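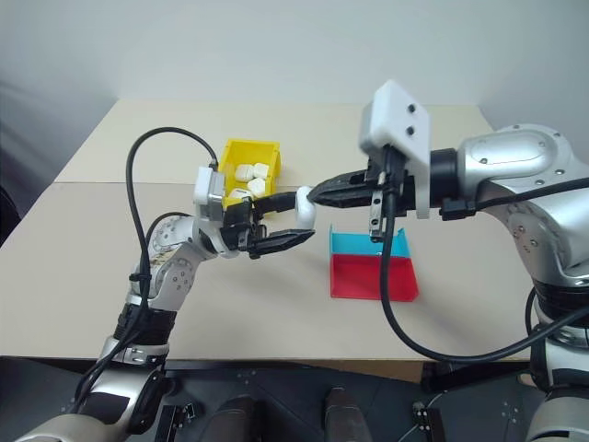

Tilov opens small parts packing and storage room in March

New open-fronted bins and foam blocks for customers who pack by hand or by bench

Tilov, the storage and packing supplier, will open a new trial room at its Erdem Road site in March. Customers will be able to try bins, trays and packing blocks on a full-sized bench before they place an order.

The room is fitted with plain beige tables and off-white walls, and has 20 packing places. Visitors can bring their own goods and work through a full packing run with Tilov staff on hand to help. There is no charge for a first visit.

The opening also marks the launch of two products. The first is the Riko bin, a small open-fronted plastic bin for loose parts and packing pieces. The front lip is low enough for a hand to reach in without lifting the bin off the bench. It comes in bright yellow at launch, with grey and blue to follow later in the year.

The second is the Jilik block, a white foam cube with rounded edges. It is used to fill gaps in cartons and to keep items apart in transit. Jilik blocks are sold in bags of 200 and can be used again for as long as they hold their shape.

"Most of the questions we get are about size," said Mireille Aubert, head of product at Tilov. "People want to know if the bin will fit their shelf, and if the block will fit the gap they have. You can put that on a website, and we do, but it is much easier to settle when you have the thing on a table in front of you. Bring the carton you use and we will find out."

Tilov tested the Riko bin with 212 customers over the winter. Of those, 103 asked for the front lip to be made lower than on the first version, and the change was made before the bin went into full production. Customers also asked for a flatter base, so that the bin stays put when someone reaches into it from the side. That has been done as well.

The bins can be used singly on a bench or set out in rows on standard shelving. Labels are sold separately and clip to the lip. A lid is planned but is not part of the March launch.

Aubert said the company had kept the room simple on purpose. "We didn't want a showroom with everything lined up and a rope across it. It is tables, bins and blocks, and you are meant to move them about. If the bench is a mess at the end of the morning then it has been a good visit."

Visits can be booked for mornings or afternoons and last up to three hours. Groups of up to six can share a table. Larger groups should get in touch first so that tables can be pushed together. Parking is at the rear of the building, through the second gate, and there is step-free access from the car park to the room. Tea and coffee are provided - lunch is not, though there is a bakery at the end of the road.

Schools and colleges that teach warehouse or packing skills can book the room for a half day in term time. Tilov will supply the bins and blocks for these sessions. Teachers are asked to send numbers two weeks ahead.

Customers who already hold an account with Tilov can order the Riko bin and the Jilik block now, with delivery from the end of March. New customers can order from the day the room opens. Older Tilov bins stay on sale and spare labels for them will still be made. Old and new bins do not stack together, so customers with a mixed set should keep them on separate shelves.

Samples are available on request. A sample pack holds one Riko bin and a small bag of Jilik blocks.

About Tilov

Tilov supplies bins, trays, shelving and packing goods to small firms, workshops and schools. The company designs its own range and sells direct from its Erdem Road site and online.

Notes to editors

Mireille Aubert is available for interview. Press visits to the trial room can be arranged before the opening, between 9 a.m. and noon. Please contact the Tilov press desk to book a time.

Ends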